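# What went wrong with our gripper (and what we did about it)

Ifeoma Oyewole, Murkach project group

I should say first that I enjoyed this project far more than I expected to in December, when all we had was a box of parts and a very hopeful plan. The aim was simple enough: build a hand-held gripper, which we christened Grudness, and use it to show a small arm how to pick things up and put them down again.

The trouble started in our third session. Grudness would close on a block quite happily, lift it, and then let it slide out sideways. Out of 50 lifts we lost 12, and every one of them went the same way. We blamed the blocks, then the table, and then (a bit unfairly, sorry!) whoever was holding the handle.

It was Amadi, the other group on our bench, who suggested we stop watching the block and look at the fingers. One of our screws had worked itself loose, so that finger could tilt a little under load, and the two faces were no longer meeting squarely. I had tightened that screw myself at the start of term and never gone back to it, which I have written down in my log as my own fault.

There was a safety side as well. A finger that tilts can also let go of its screw altogether, and we had been leaning in close with no glasses on. We stopped work for the afternoon, told our supervisor, and wrote a short check to do before each session - power off, fingers wide open, a gentle wiggle of each one, and then a look along the edges for wear or chips. 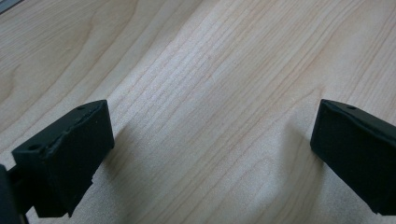 Since then we have gone back to it with thread lock on the screws, and in the next 50 lifts we dropped 3. Two of those I would put down to plain clumsiness. The third I can't explain, and I would like to try it again with the softer pads that the Urkness kit came with. They need new holes drilling, so that job is waiting for a free slot in the workshop.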